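Filo: a word list of kitchen and household talk

Hello, and thanks for having a look. Filo is a little collection of the words people use at home for everyday things, typed up from chats I've had with family, neighbours and anyone who would put up with me. I started it because my aunt and I couldn't agree on what to call the end slice of a loaf, and it grew from there!

What's in it

There are 345 entries in words.csv, collected from 22 people in Mirnach and Bozsik. Each row has the word, what it means, which town the speaker grew up in and a note from me if I had one. Leftovers have by far the most names (I gave them their own tag, "scraps", which I slightly regret).

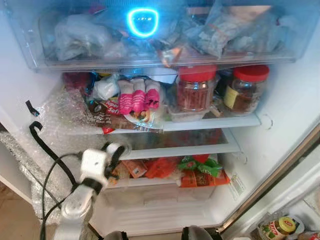

Spelling was a headache. Most of these words never get written down, so I went with whatever the speaker wrote when I handed them a pencil, and put the other versions in the "also" column. If two people argued, both spellings stayed in.

The files

words.csv is the main list
speakers.csv has town and age band, no names
notes.txt is my rambling, skip it if you like

Maricruz Ocampo checked the Bozsik entries and threw out 4 that I had simply misheard. Any mistakes still in there are mine.

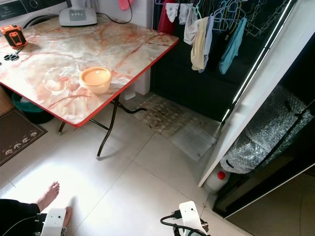 Folding table with a cream bowl and a pair of scissors.

Known problems

The Mirnach side is much fuller, and hardly anyone under thirty is in it. I also mixed up "cloth" and "rag" early on, so please don't trust those rows until I've been back through them.

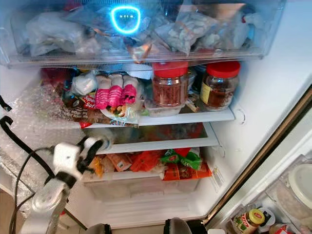 I'd love to reach 400 entries by September, mostly from younger speakers. If you have a word, open an issue with the town and a sentence you'd say it in.

Using it

Do what you like with the list, just mention Filo somewhere. The search page on Nerkska reloads every Wednesday, so new words take a few days to show up there.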